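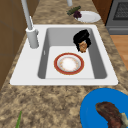

4.2 The open day at Nustavora

We attended the public open day in July as ordinary visitors, and the organisers knew only that two of us worked on evaluation. The programme promised a "kitchen-ready" policy, trained by Zinlow and shown on the Mtshali simulator. Visitors sat in front of a wall screen and watched simulated kitchen episodes while a presenter talked over them. Between talks, a second screen showed a running total of completed tasks. When we came in at 10 a.m. the total stood at 1,259.

That number deserves some caution. We asked what counted as a completed task and got different answers from different staff. One said an object had to end up inside the target area. Another said it had to be released there and stay put until the episode timed out. Under the first rule, an object dropped from a height and still rolling would score. The handout did not settle the matter, and the colour brochure left it out altogether. We were later given a log of 800 episodes from the same task family, of which 342 carried enough detail for us to apply the stricter rule ourselves. We make no claim about the rest.

Our second concern is variety. The task family is sold as "open-ended kitchen work", but the layouts we saw shared a great deal. The sink, the granite counter, the cabinets and the oven in the far corner stayed where they were, and so did the red-rimmed plate in the basin. What differed was the food and other small things on and near the plates (Figure 6). A policy could do well on such a set by learning where the plate is and little else. We do not say that this happened. We say the open day gave a visitor no means of telling.

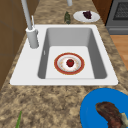 Figure 6. A simulated sink layout from the task family, with a small red fruit on the plate in the basin.

Yolandi Rampersad objected to this reading when we sent her an early draft, writing that a fixed kitchen is a fair choice for a first public showing, that most people only ever cook in one kitchen anyway, and that we were asking a demonstration to do the job of a benchmark. She added that the Grultel group had moved its sinks and counters between episodes the year before and had ended up with results no visitor could follow.

We accept part of this. A demonstration has to be watchable, and moving the furniture every few seconds would not help. The trouble is that the brochure quoted the on-screen total as evidence of general skill, and at least one talk repeated it without mentioning the fixed layout. If the total is to be used that way, the same questions apply to it as to any other reported result: which rule was used, how many layouts there were, and who picked the episodes for the screen. We put all of these to the presenter at the end of the afternoon and were told that written answers would follow. At the time of writing we have received the log described above and no reply on how the episodes were picked.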